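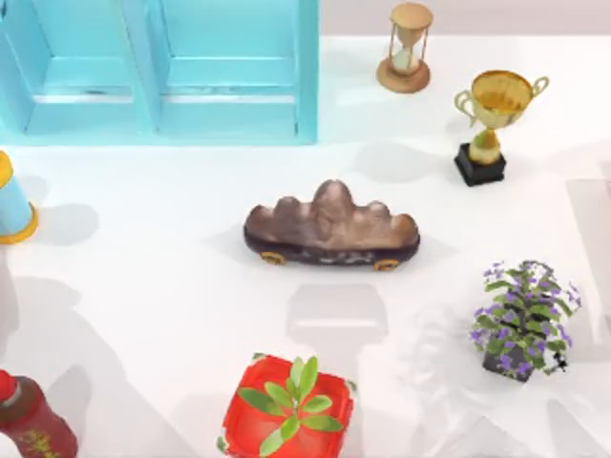
Gold trophy cup and a small hourglass, computer rendering

Home | Forums | State & Local Politics | Coalitions | Log in

Thread: Fullton council — does the Beneš group still have a majority?

precinct_nerd
16 July 2015

Two members have left the Beneš group since the June session and now sit as independents. The group had a bare majority before that. My reading of the charter is that the mayor does not have to resign or call anything. A confidence motion has to be filed by petition, and the petition needs 3000 valid signatures from registered voters in the city. Members cannot file one themselves. Am I missing a route?

ostrander
You are missing the budget route. If the supplementary budget fails on second reading, the chair of the council is required to put the question of confidence at the next sitting. No petition. It was added in the last charter revision and has never been used.

precinct_nerd
Section number? I have the consolidated text and the only confidence language I can find is under petitions.

ostrander
It is in the standing orders, not the charter. Part 8, under finance.

quorumcall
Standing orders can't create a removal power the charter doesn't grant. At most the chair puts the question and the council records a view. The mayor can lose that vote and stay in office. Politically awkward, legally nothing.

ostrander
Disagree. The charter says the council "may regulate the manner" of confidence votes. A mandatory trigger is a manner.

quorumcall
Manner is how you take the vote: roll call, secret ballot, notice period. Who can start one is a separate matter, and the charter already answers it.

tallyroom
Leaving the legal question aside, the numbers don't work for the opposition either. Both of the members who left voted with the group on the Nurnomo road contract, and Reece Mellor has told the local paper he will support the supplementary budget if the Astia ward money stays in. One of the two is enough to pass it.

precinct_nerd
Mellor said he would support the budget "as drafted." The draft has been amended since. The Astia line was moved to the contingency fund, which needs a separate release vote.

tallyroom
Moved, same amount. I don't see him bringing down a budget over which column it sits in.

precinct_nerd
He left the group over a smaller item than that.

quorumcall
The petition is also less of an obstacle than it looks. The tenants' association got past 1000 signatures on the parking ordinance with no party help. With the opposition's mailing list behind it, 3000 is reachable before the recess ends. The clerk's verification is the slow part — there is no deadline on it that I can find.

ostrander
Then we at least agree that the clerk matters more than the defectors. I still say second reading is the date to watch.

precinct_nerd
I have written to the clerk's office asking whether they treat the Part 8 trigger as binding. Will post the reply.

Comments (3)

wardmap: The agenda for the next sitting lists the supplementary budget as first reading only.

old_minutes: The finance part of the standing orders was renumbered. Check which edition you are each quoting.

ostrander: Mine is the current one. The wording is the same in both.

Related threads
Nurnomo road contract: full roll call
Can an independent sit on the finance panel?
Astia ward boundary review, draft maps
Petition rules compared, city and county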